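Monthly inspection, Unodero building, ground floor and storage
Date: 18th June
Previous inspection: December

Marks used: **OK** = no action, **C** = comment, **R** = repair is needed before next inspection.

**1. Exits and corridors**

- [x] Main exit opens fully, **OK**
- [x] Rear exit opens fully, **C**. The door is heavy at the last part. Hinge was greased, please check again in one week.
- [x] Corridor to Sakden side free of boxes, **OK**
- [ ] Exit sign above stairs is lit, **R**. Lamp is dead. Spare lamp ordered from Vondley.

The corridor must have a free width of 710 mm at the narrowest place, beside the radiator. I measured it two times and it is within the limit, but only if the coat rack stays folded.

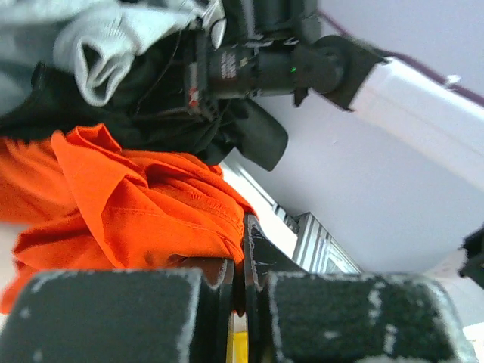 **2. Cloths, rags and small waste**

- [x] Oily rags go in the metal bin with lid, **C**. The lid was open when I arrived. I closed it and wrote a note on the wall.
- [x] Clean cloths kept apart from used ones, **OK**
- [ ] Bin emptied at end of the shift, **R**. Bin was full to the top. The list on the door has no signature after the first week.

I ask again that orange cloths are used for dry wiping only. Solvent work has the blue paper rolls, and these go directly to the metal bin.

**3. Fire equipment**

- [x] Extinguishers, 6 pieces, all in place, **OK**
- [x] Pressure needle in green zone, **OK**
- [ ] Fire blanket in kitchen, **C**. The pull tapes are behind the shelf. Shelf should move some 28 cm to the left.

**4. Electrical**

- [x] Panel doors locked, **OK**
- [ ] Extension cord in room 37, **R**. Outer cover is damaged near the plug. I took it out of use and labeled it.

The Carhuamaca store was locked, so it is not included in this report. Key to be requested before the next visit.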